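브라르키스, 생활용품 분류용 금속 통 점검 기준 개정
4월 적용, 바닥 마모와 경사판 도장 상태를 별도 항목으로 분리

중고 생활용품 유통업체 브라르키스(Brarkis)가 그릭사이드(Grikside) 분류장에서 쓰는 금속 통의 점검 기준을 고쳐 4월부터 적용한다. 대상은 회수된 식기와 소형 주방용품을 포장 전에 잠시 담아 두는 깊은 직사각형 통이다. 개정 기준은 통 전체를 한 등급으로 판정하던 종전 방식을 없애고 바닥, 측벽, 경사판, 모서리 용접부를 따로 기록하도록 했다.

그릭사이드 분류장은 가정과 소규모 식당에서 회수한 물품을 받아 품목별로 나누고, 상태를 확인한 뒤 세척 또는 포장 공정으로 넘기는 시설이다. 금속 통은 상태 확인과 포장 사이의 구간에 놓인다. 그릇, 컵, 뚜껑, 조리 소도구가 섞여 들어가며, 한 통에 담기는 물량은 품목에 따라 차이가 크다. 식당용 접시처럼 무게가 나가는 품목은 별도의 낮은 선반으로 보내고 통에는 넣지 않는다.

이번 개정은 지난겨울 실시한 전수 점검의 결과를 반영했다. 점검 대상은 통 587개였고 이 가운데 68개가 수리 또는 교체 대상으로 분류됐다. 브라르키스 설비관리팀에 따르면 교체 대상의 대부분은 측벽이 휘거나 용접부가 벌어진 통이었으며, 바닥이 긁혔다는 이유만으로 폐기된 통은 없었다. 종전 기준에서는 바닥 긁힘이 넓게 퍼진 통도 측벽이 변형된 통과 같은 등급을 받았다. 등급표만 보아서는 현장에서 두 경우를 구분할 수 없었고, 수리 담당자가 통을 다시 열어 보는 일이 반복됐다.

점검 기준을 작성한 넬리다 살리나스(Nélida Salinas) 설비관리팀 책임은 “바닥의 긁힘은 쓰면 생기는 것이고, 문제는 깊이와 거스러미다. 색이 달라진 것과 금속이 파인 것을 같은 칸에 적으면 기록이 쓸모없어진다”고 말했다.

새 점검표에서 바닥은 세 항목으로 나뉜다. 첫째는 변색과 얼룩이다. 세척제로 닦은 뒤에도 남는 얼룩은 위치와 넓이만 기록하고 사용을 제한하지 않는다. 둘째는 표면 긁힘이다. 장갑 낀 손으로 쓸었을 때 걸리는 곳이 없으면 계속 사용한다. 셋째는 파임과 거스러미로, 해당 부위가 확인되면 통을 작업 구간에서 빼내고 연마한 뒤 다시 점검한다. 연마를 두 차례 한 뒤에도 같은 위치에 거스러미가 생기면 바닥판 교체를 요청한다.

바닥을 칠하거나 고무 매트를 까는 방안도 검토됐으나 채택되지 않았다. 도장은 그릇 굽이 닿는 자리부터 벗겨지고, 떨어진 조각이 물품에 붙으면 세척 공정에서 걸러야 한다. 고무 매트는 충격을 줄이는 효과가 있었지만 가장자리 아래에 부스러기가 모였고, 통을 비울 때마다 매트를 들어내야 했다. 시험 구간의 작업자들은 매트를 접어 옆에 세워 두는 경우가 많았다. 설비관리팀은 맨 금속 바닥을 유지하고 점검 주기를 조정하는 쪽을 택했다.

주기는 통의 위치에 따라 달라진다. 식기류를 주로 받는 구간의 통은 21일마다, 플라스틱 용기와 천 제품을 받는 구간의 통은 그 두 배 간격으로 점검한다. 점검을 마친 통에는 바깥면 오른쪽 위에 표찰을 달고, 표찰에는 점검자 기호와 다음 점검 주차를 적는다. 안쪽 면에는 표찰이나 접착 라벨을 붙이지 못하게 했다. 종전에는 이 규정이 권고에 머물러 있었다.

경사판 항목도 신설됐다. 경사판은 통 안쪽에 비스듬히 대는 판으로, 작은 물품이 벽 아래 구석에 끼는 것을 줄이기 위해 사용한다. 그릭사이드에서 쓰는 판은 흰색으로 칠한 제품이며 공급사는 트레레티(Treretti)다. 흰색을 고른 것은 어두운 색 조리도구와 뚜껑이 쉽게 구별되도록 하기 위한 조치였다. 반면 흰 식기를 담는 구간에서는 구별 효과가 떨어진다는 의견이 있어, 브라르키스는 같은 형상의 옅은 청색 판을 소량 주문해 비교하기로 했다.

흰색 판의 단점은 도장 손상이 눈에 잘 띈다는 점이다. 기존 점검 기록에는 “판 긁힘”이라는 표현만 남은 사례가 많았고, 도장이 벗겨졌는지 다른 물품의 색이 묻었는지 확인할 수 없었다. 개정 점검표는 이를 긁힘, 도장 벗겨짐, 이물 부착, 점 모양 변색의 네 칸으로 나눴다. 점 모양 변색은 원인을 추정해 적지 않고 위치만 표시한다. 녹인지 음식물 자국인지는 마른 천과 중성세제로 닦은 다음에 판단하며, 닦이지 않는 경우에만 수리 담당자에게 넘긴다.

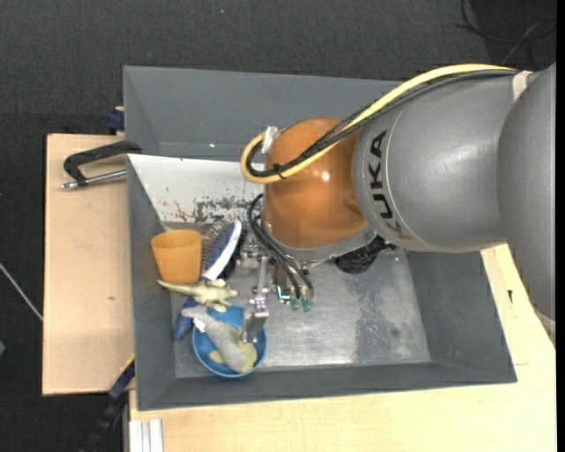
회색 금속 통 안의 작업 모습. 통 안쪽 흰 경사판에 어두운 긁힘과 도장이 닳은 자국이 있고, 바닥 오른쪽 절반에 얼룩과 마모 부위가 보인다.

도장 손상의 허용 범위는 판의 위쪽과 아래쪽에 다르게 적용된다. 물품이 자주 닿는 아래쪽 부분은 바탕 금속이 드러나도 가장자리가 들뜨지 않으면 사용할 수 있다. 위쪽은 손으로 판을 잡고 들어내는 자리이므로 벗겨진 부위의 가장자리를 반드시 정리해야 한다. 재도장은 판을 분리한 상태에서만 하고, 통에 끼운 채 덧칠하는 것은 금지했다. 지난 점검에서 덧칠한 도료가 판과 벽 사이에 굳어 판이 빠지지 않는 통이 발견된 데 따른 것이다.

측벽에 관한 기준은 크게 바뀌지 않았다. 통의 벽은 위로 갈수록 벌어지는 형태로, 빈 통끼리 포갤 수 있다. 다만 벽이 안쪽으로 눌리면 포갰을 때 통이 서로 물려 분리가 어렵다. 점검자는 기준 통 위에 대상 통을 포개고 손으로 들어 올려 걸림이 있는지를 확인한다. 치수 측정은 걸림이 확인된 통에만 한다. 포개어 보관할 때의 높이 제한도 종전과 같다.

적재량 규정은 문구를 다듬었다. 기존 문서에는 “가득 채우지 않는다”고만 적혀 있어 교대조마다 해석이 달랐다. 개정 문서는 통 깊이의 약 70퍼센트를 상한으로 두고, 깨지기 쉬운 식기는 겹쳐 쌓지 않도록 했다. 그릇은 입구가 위로 향하게 놓고, 날이 있는 조리도구는 통에 넣지 않고 덮개 있는 상자에 따로 담는다. 작은 부속품은 봉투에 모아 해당 물품과 같은 통에 둔다. 짝이 확인되지 않은 뚜껑은 교대가 끝날 때 한꺼번에 모아 대조 선반으로 옮긴다.

분류장 운영을 맡은 꾹 타이(Cúc Thái) 현장 주임은 적재 상한보다 비우는 순서를 지키는 일이 더 어렵다고 설명했다. 그는 “앞쪽 물건부터 꺼내면 구석에 작은 것이 남는다. 컵 받침 하나가 다음 교대까지 남아 있으면 품목 기록이 틀어진다”며 “통을 넘기기 전에 경사판 밑선을 한 번 훑어보라고 하고 있다”고 말했다.

이에 따라 교대 인계 절차에 통 바닥 확인이 추가됐다. 인계자는 남은 물품의 유무를 표시하고, 인수자는 같은 칸에 서명한다. 남은 물품이 있으면 꺼내지 않은 상태로 인계하고 품목명을 적는다. 표기는 분류 단말에 등록된 품목명을 따르며, 품목을 판별할 수 없으면 ‘미확인’으로 둔다.

세척 방법도 문서에 포함됐다. 매일 작업이 끝나면 마른 솔로 부스러기를 쓸어 내고, 주 1회 중성세제를 묻힌 천으로 바닥과 벽을 닦는다. 금속 수세미는 쓰지 않는다. 물을 직접 뿌리는 세척은 통을 작업 구간 밖의 배수 구역으로 옮긴 뒤에만 가능하며, 세척한 통은 경사판을 분리해 세워 말린다. 물기가 남은 통은 포개지 않는다.

수리 대상 통의 용접과 바닥판 교체는 금속 가공업체 에스피노사(Espinoza)가 맡는다. 에스피노사는 통을 구간별로 나눠 반출하고, 반환 시 교체한 부위를 표시한 도면을 함께 제출한다. 브라르키스는 수리 기간의 부족분을 예비 통으로 충당할 계획이며, 예비 통에도 같은 점검표를 적용한다. 수리 비용과 계약 기간은 공개하지 않았다.

개정 점검표는 종이 양식과 분류 단말 양식으로 함께 배포된다. 종전 등급표로 작성된 기록은 새 항목으로 옮기지 않고 그대로 보관한다. 옅은 청색 경사판의 비교 결과는 다음 정기 점검이 끝난 뒤 분류장 게시판에 공지될 예정이다.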